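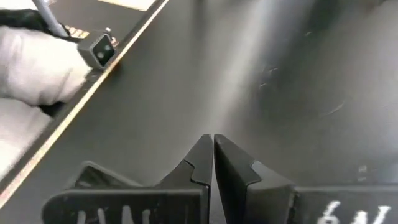
Dark grey on the left, Thursday.

I moved to Murkalside in February and I am still learning how to rent a place in English. A small thread for other newcomers, with my mistakes included.

First mistake: I thought "utilities included" means everything. In my lease it means water. Heating was 317 dollars for the first bill. I read the paper three times with the dictionary.

My neighbour Asuka Arai told me to ask for the old bills before signing. You are allowed to ask this! In my country it would be a little rude.

Second mistake: I paid the 700 deposit and did not write down the colour of the walls, the scratches, nothing. Please make a list on the first day and let the landlord sign it.

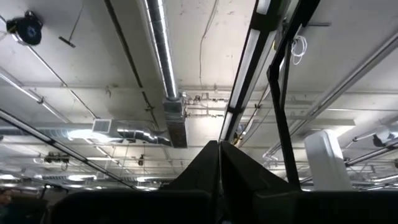
Ducts and pipes under an off-white ceiling.

A word I learned: "sublet". My friend Margaux Sabatier did it for 2 months in Drovgate and her landlord had to agree in writing. An email was enough for him.

Also "notice". I must give 60 days, and my cousin in another province gives 30. So check the rule where you live, not where your cousin lives.

The number 17 bus goes from Murkalside to the tenant advice office. It is free and they speak slowly if you ask. Bring your lease, all the pages, I forgot the last one.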